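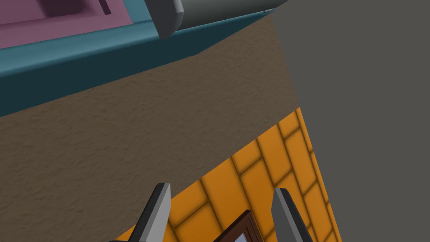

Image: Brusolska product desk. Simulator view, gripper camera.

Plirno Finger Set, with Kozan Slip Collar
Spare and replacement fingers for the Plirno two-finger gripper

In stock. Sold in pairs. Please don't ask us to split a pair, we have been asked and the answer makes everybody sad.

Why this page has a warning on it

Most product pages start with how good the product is. We'll get to that. First, the fault.

If you bought Plirno fingers with a serial number below 1000, the release spring in the mounting block can stick when the jaw is fully open. The gripper then reports that it is open, which is true, and that it is ready, which is not. The next close command does nothing for a moment. Then the spring lets go and the jaw shuts in one go, at full force, on whatever has wandered in between. In our workshop this was a cardboard tube. At one customer's site it was the cuff of a good jumper, with the owner's wrist thankfully further up the sleeve.

No one has been hurt. We would like to keep it that way, so please read the next part before you scroll down to the price.

What to do if you have the old fingers

1. Stop the arm and cut the power at the wall. The pause button holds position and leaves the jaw live.
2. Look for the serial number on the inside of the mounting block, on the left. You will need a torch and possibly a smaller head.
3. If the number is below 1000, take the fingers off and send us the number. We post a new block free of charge, with the screws.
4. If the number is 1000 or higher, you already have the new spring. Carry on.
5. If you can't read the number, treat it as an old one.

Please don't oil the spring. Several people have told us that oil cures it. Oil cures it for an afternoon, then collects dust and makes a paste, and the paste is worse than the fault.

How we missed it

We test new fingers in the simulator before we cut any metal. The simulator is very good at showing whether the fingers clear a box, a wall or an awkward corner, and ours has plenty of those, including some orange-yellow brickwork that no builder would put his name to. What it had no idea about was springs. In the model, the jaw opened when told to and closed when told to, every time, like a well-brought-up child.

The bench rig then ran 2000 cycles without a hitch. Masaru Chiba, who looks after the rig, pointed out later that all 2000 were run from half open, to save time. The fault only shows up at the far end of the travel. He had in fact written this on the test sheet, in the box marked "Other remarks", a box we have since moved to the top of the page.

The model now has a sticking spring in it. You can set how often it sticks and for how long, and watch your own program make a fool of itself in private. If your code trusts the "ready" signal without checking the finger position, it will fail this test. Ours did.

What you get

One left finger and one right finger
One mounting block with the new spring
One Kozan slip collar, fitted
Screws, plus one extra for the floor
A printed sheet saying much of what is on this page, in smaller type

The Kozan slip collar

The collar sits between the motor and the block. If the jaw closes faster than it should, the collar slips and makes a clicking noise like a cheap ratchet. That noise means it is working. If you hear it more than once in a day, something else is wrong and you should ring us.

It is not a guard. It lowers the force of a bad close but does not take it away, and it knows nothing about hands. Keep your fence, your mat or whatever else you have that stops the arm when someone leans in.

The collar wears out. Change it every December, or whichever month you find easiest to remember, and sooner if it has clicked a lot. A spare is listed under part 161.

Fitting

Fit the fingers with the power off and the jaw half open. Push the block on until it stops, put in all the screws loosely, then tighten them a little at a time, going back and forth. The short hex key in the bag is the right one. The long one in your drawer will let you strip the thread, and you will enjoy it right up to the moment it happens.

Power up with everyone standing back. Run the open and close test from the menu, all the way out and all the way in. Let it finish. We know it is dull.

Will it fit?

It fits every Plirno gripper with the square block. It does not fit the older round block, and it does not fit the Trillomholm gripper, though it will look as if it does for long enough to get two screws in.

Returns

You have 90 days to send fingers back if they don't suit. Recall blocks have no time limit. If you find an old pair at the back of a cupboard years from now, write to us and we'll swap the block.

Fingers that have been ground, drilled, bent into hooks or glued to a spatula can't be refunded. The spatula person knows who they are, and we would still like to see the video.

Reporting a fault

Send the serial number, what the arm was doing, and what the screen said at the time. If the gripper said "ready", tell us that too. Leave the broken part as it is, however much you want to have a look inside. We want to have a look inside as well, and it goes better when all the bits are still in there.

Related parts
Kozan slip collar, spare (161)
Plirno mounting block, new spring
Screw bag, Plirno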